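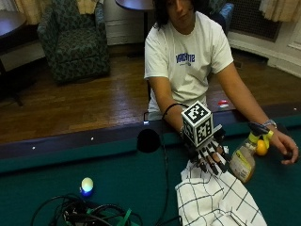

Grants > Ezzat Fund > Jendby Center > Progress reports

Last updated: August 3, 2022

Progress report no. 2, Jendby Center late opening and kitchen

Sorry this is short, we're between the electrician and the summer program and I'm writing it in pieces. Receipts to follow seperately.

Late opening. Started in May as planned. Doors stay open until ten on the agreed evenings. Was quiet to begin with, then the school year ended and it picked up fast. We now have 64 young people signed up, against nothing this time last year. Mostly the older teens, which was the point. The younger ones still come straight after school and go home for dinner. Sign-up is a paper form, one page. We tried a longer one and got blank forms back, so went back to the short one.

Staffing. Two paid session workers in post. Second one took longer to find than we said it would, background check got stuck and then the first paperwork had the wrong address on it. All cleared now. Abdelkrim Ragab is covering the desk until the end of summer and after that we need a proper answer. Not in the budget at the moment. Would like to talk about moving some of the training line over, because most of the training ended up being free through the county.

Kitchen. Behind. Grirko did the tear-out and the plumbing, fine, no complaints. Then the floor under the old sink was rotten and had to come up, so the cabinets went in late and the stove is still in its box in the hallway. Gas hookup needs an inspection before anyone can use it. Until then it's sandwiches, fruit, and whatever can be done with a kettle and a rice cooker. Kids are pretty good about it. The extractor fan from Peltell came in the wrong size, sent back, replacement promised but no date on it yet. I've stopped putting dates in these for the fan.

Money. Spent so far is under plan, but only becuase the kitchen bills haven't landed. The floor is extra. Grirko quoted for it in writing and I sent that over with the last email, let me know if it didn't come through. Nothing else over budget. 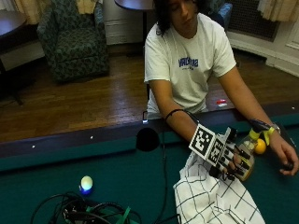 Mounir Belkadi asked for it to go in this report that the late sessions need a second adult on the floor right up to closing, and that letting one go early to save an hour's pay is a false saving. He also thinks the kitchen delay is costing us the kids who come in hungry, and he'd rather see the stove working before any money goes on the front sign.

Fair on both counts. Rota changed from this week. Sign can wait.

Neighbors. One complaint, noise on the sidewalk after closing. Went round and talked to them. We now let people out by the side door and the porch light goes off later. No more since.

Longer term. Lease runs to 2028 and the landlord is open to talking about an extension, but wants to see the roof looked at first. Roof is not part of this grant, I know. Just flagging it.

Next, in order:
- gas inspection, then stove in
- fan, chase again
- desk cover after summer
- the 4 trainee places for food safety, names to you as soon as the parents sign

Need from you: a yes or no on the floor cost and on moving the training money. Email is fine, phone is better after lunch.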